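2024-05-19

I gave up milk in my coffee for a month, mostly to see if I could. Gudrun Brandes from work had done it and said the first week was the bad one. 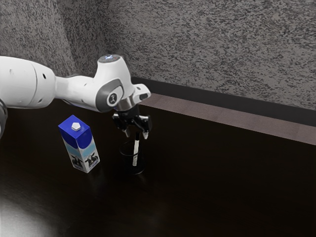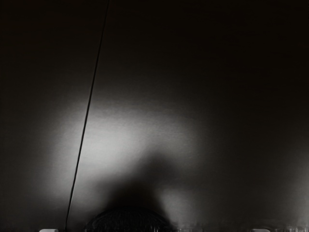

She was right about the first week. I drank less coffee and was in a worse mood. By the second I had switched to a lighter roast from Harms, 400 grams a bag, and that helped more than anything – it's less bitter and I could finish a cup.

I still take milk on weekends. Mattes says that doesn't count as quitting. Fine. I plan to try the same thing with sugar in August, when it's too hot to bake anyway.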